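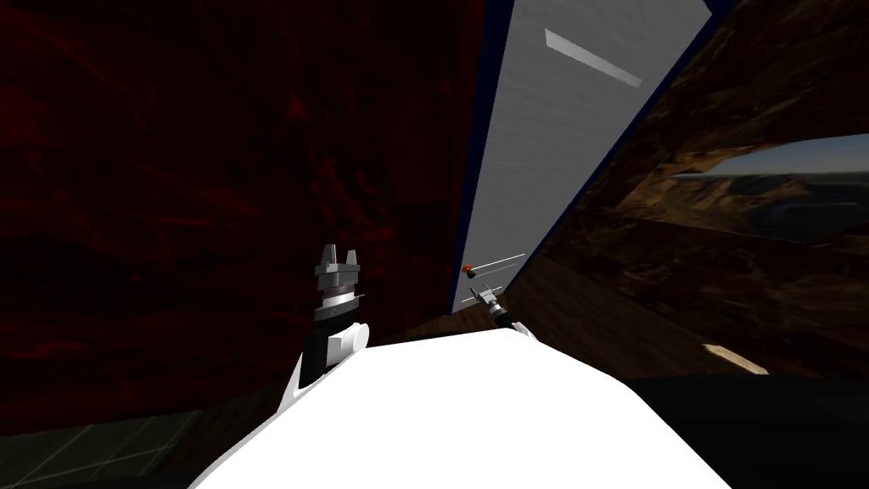 Refrigerator not cooling after a move - how long do you really wait?

Posted in: Kitchen and Laundry
Started by vledesma, Jun 13, 2026

vledesma
We moved into the new place and the fridge came with us. It's a Honell top freezer, bought used, worked fine in the old apartment. The movers laid it on its back in the truck even though I asked them to keep it upright. It was down for the whole ride. I stood it up in the kitchen, waited two hours and plugged it in. The freezer is making ice. The fresh food side is still at 73 degrees after a full night.

I have read everything from "plug it in right away" to "wait a day." Did I kill the compressor by starting it too soon? A new one is not in the budget this month.
Vicente

yeshi_k
If the freezer is making ice, the compressor is running. A dead compressor gives you two warm boxes. On a top freezer the cold air is made up top and a fan pushes it down through a duct. Either the fan isn't turning, the damper is shut, or the duct is blocked with ice. Open the freezer door, hold the door switch in with your finger and listen. You should hear the fan.

motetti_man
Disagree with the rush to blame the fan. It was laid on its back, so oil went up the line. That can take days to come back. Unplug it, let it stand 24 hours, then try again. I did deliveries for Mathias Appliance and that was the rule. We never had a callback on one that was left to stand.

yeshi_k
Oil in the line would hurt cooling in both sections. He has ice. Letting it stand won't do any harm, but it means another day of food in a cooler.

vledesma
Held the switch in. I hear a hum from the bottom and nothing from the freezer. Maybe a faint tick every few seconds. The control inside is set to the middle, where it always was.
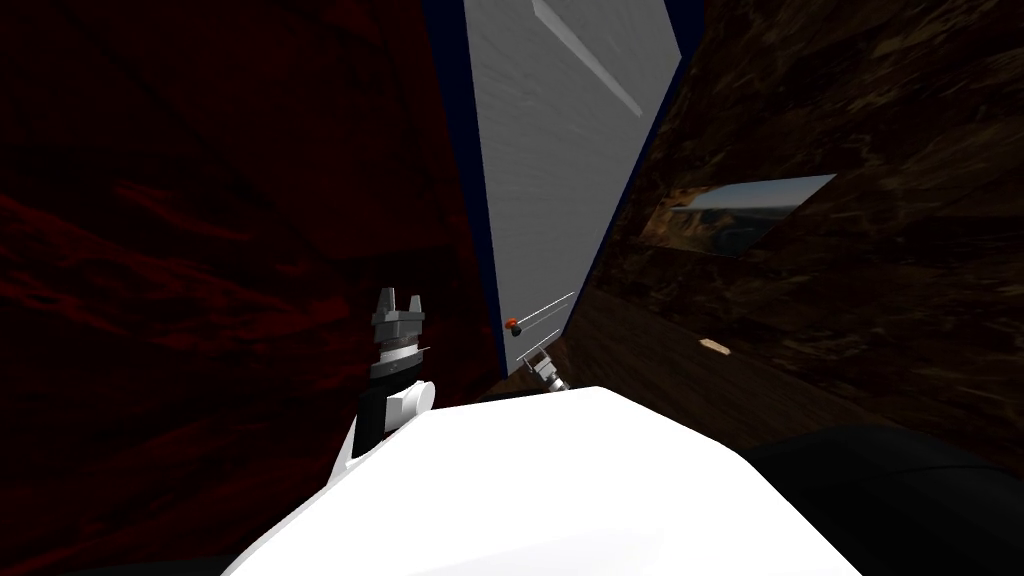
Can you run the freezer by itself while you wait for a fan motor?
You can for a few days, as long as it stays at zero or below. Keep the fresh food side empty and check the temperature morning and night. If frost starts building up on the back panel, unplug it and move the frozen food somewhere else.

sowmya.m
That tick could be a wire touching the fan blade. I had the same thing after a move. The harness had come out of its clip behind the panel and was stopping the fan. Put it back in the clip and it ran. Unplug first, take out the ice tray and shelf, then remove the screws on the back panel of the freezer. Mine had four and a foam piece behind it that tears easily.

Check for ice around the blade too. If it sat with the door closed and frost inside, the melt water can run into the fan housing and freeze again once you plug it in. Vicente, did you defrost it before the move?

vledesma
No. I emptied it the same morning and taped the doors shut.

sowmya.m
Then I'd look for ice first.

motetti_man
Still say let it stand. If it's ice, standing unplugged with the doors open takes care of that too, so you lose nothing.

yeshi_k
Fair point. Doors open, towels on the floor, and empty the pan underneath if you can get to it. Don't go at the ice with a knife or a screwdriver. The tubing back there is thin and a puncture is the end of the fridge.

ufarias
Before anybody orders parts, how level is it? Ours wouldn't close right on the new floor and the top corner of the gasket was open by the width of a pencil. The bottom section never got below 50. Turned the front feet so it leaned back slightly and the door pulled itself shut.

Also, if you do need the fan, get the number off the motor itself and not off the door sticker. I ordered by the sticker and got one with the wrong plug. A repair shop quoted me $200 to put it in. The motor was under 40 and the job took me most of an evening, mainly because of one stripped screw.

vledesma
Gasket looks good all the way around, I tried it with a piece of paper. Unplugged it at 6 and propped both doors open. Food is at my sister's. Will take the panel off tomorrow.
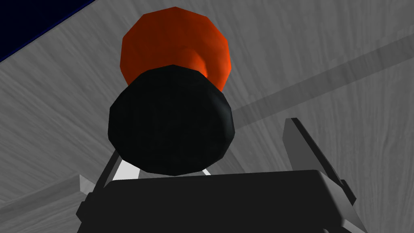 Valentina Paredes: Put some foil tape on your list before you open it up. The tape on the foam duct behind ours came off in pieces and regular duct tape let go in the cold after a week. Hardware stores carry it with the furnace parts. And I side with motetti_man on the standing time. We left ours overnight after the November move and had no trouble with the cooling at all, only the duct.

vledesma
OK, panel is off. There was a ring of ice around the fan hub, and the harness was out of its clip as well, lying against the housing. So both. The ice was mostly gone by morning and I got the rest with warm water and a turkey baster. The blade spins free by hand now. The foam tore at one corner, so yes, foil tape.

yeshi_k
Good. Check that the drain hole at the bottom of the coil is open while you're in there. Pour a cup of warm water in and see that it reaches the pan.

vledesma
Drain took the water with no backup. Plugged it back in after lunch, the fan is running and I can feel air coming out of the duct on the bottom side. It was 61 after an hour and 44 by dinner. I'll leave it at the middle setting overnight before I bring the food back.

motetti_man
Give it the full 24 before you load it up. And next time stand in front of the truck until they strap it upright.

ufarias
10 minutes with the door open while you load it will bring the temperature back up, so don't panic when you see that.

vledesma
It was 38 this morning. Milk is back in. Does anyone know if the foil tape has to go on both sides of the foam, or just the side facing the coil?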